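Drolcombe Automation Laboratory
Minutes of the Equipment Safety Meeting
2024-10-22
Reading time: 4 minutes

Chair: Evangelia Petridis
In attendance: representatives of the Manipulation Group, the Electrical Workshop, Site Safety, and the Vilidton campus (by phone)
Apologies: Purchasing

1. Minutes of the previous meeting

The minutes were approved with one correction. Under item 4, "Girnmont cell" should read "Girnmont cell and adjoining bench."

2. Fault on the two-arm spelling station

The Chair opened the item by asking the Manipulation Group to report on the uncommanded stop and gripper release recorded at the spelling station. The station is used for a task in which two arms pick letter blocks from the table and set them in a row to match a word on a card.

The Group reported that the right arm stopped during a downward move, with the gripper still closed on a block. The operator followed the posted procedure and waited for the controller to report a safe state. The controller did so. When the operator then cleared the fault from the console, the gripper opened and the forearm dropped a short distance before the brake engaged. No one was inside the marked area and there was no injury. One fingertip pad was replaced.

The log showed 33 communication timeouts on the right wrist joint over the session, against none on the left. The operator's display had shown none of them, as timeouts shorter than the alarm limit are written to the log only.
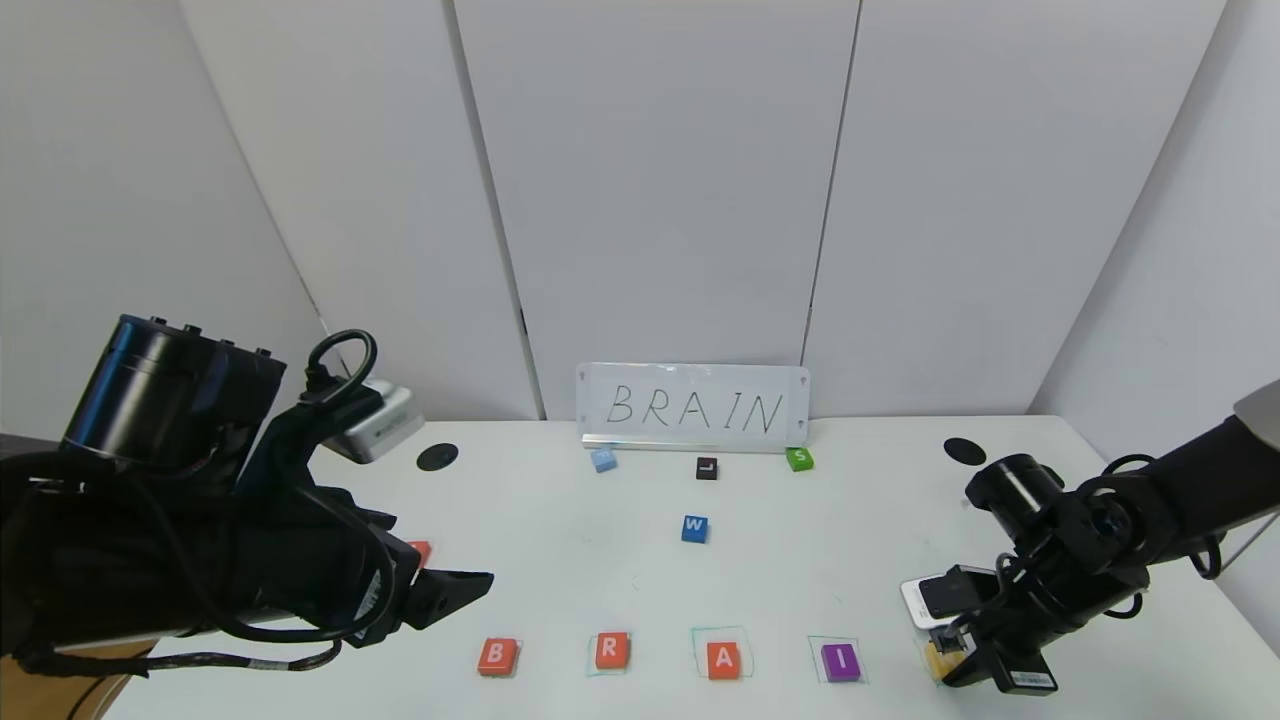
The Electrical Workshop had examined the right arm with power removed and found a worn connector at the wrist. Contact was lost when the joint was turned toward the end of its range, a position the arm reaches often when working near the front of the table. The Workshop considered this a sufficient explanation for the stop. It did not consider it an explanation for the drop, and asked that the two be treated as separate faults.

Site Safety agreed. A joint that loses contact should stop, and it did. The concern was that the brake engaged late on reset. The controller appears to release the brake while it checks joint position, and if the joint does not answer, the brake stays released until the check expires. The Manipulation Group confirmed that it had reproduced this in 20 trials on the test bench, with a weight in place of the gripper. The delay was present in every trial.

The representative from Vilidton asked whether the same controller version was in use there. It is. Vilidton was asked to suspend console resets on its own arms until further notice - power is to be removed at the wall and the arm supported by hand stand before any restart.

There was some discussion of whether the task itself should be changed so that the arms work farther back on the table. The Chair did not favor this. Moving the row would reduce wear on the connector but would leave the brake fault in place, and earlier results would no longer be comparable.

Agreed:
2.1 The spelling station remains out of service until the brake fault is corrected.
2.2 The Workshop will replace the wrist connectors on both arms and add strain relief to the cables.
2.3 The Manipulation Group will send the bench results to Lazaridis, the controller supplier, and request a written reply.
2.4 Timeouts of any length will be shown on the operator's display.

3. Inspection interval

The right arm had run for 166 hours after its last connector inspection. The present interval is 200 hours. Site Safety proposed 100 hours for any arm with a wrist-mounted device, given the added load on the cable. The Manipulation Group noted that this would mean a half day of lost use each time. The proposal was adopted for a trial period and will be reviewed in January.

4. Operator training

Over 46 people are listed as approved operators, and several have not used an arm in the past year. The list will be reduced. The reset procedure will be rewritten once the supplier has replied, and all remaining operators will sign the new version.

5. Other business

The floor marking at the Girnmont cell has worn through near the door and will be repainted. The Workshop asked that damaged fingertip pads be returned in a labeled bag.

The next meeting will be called by the Chair when the supplier's reply is received.

Last updated by: E. Petridis, after approval by those present

Related items
Console Reset: Interim Instructions
Girnmont Cell: Annual Guarding Check
Wrist Connector Inspection Form
Approved Operator List, Drolcombe and Vilidton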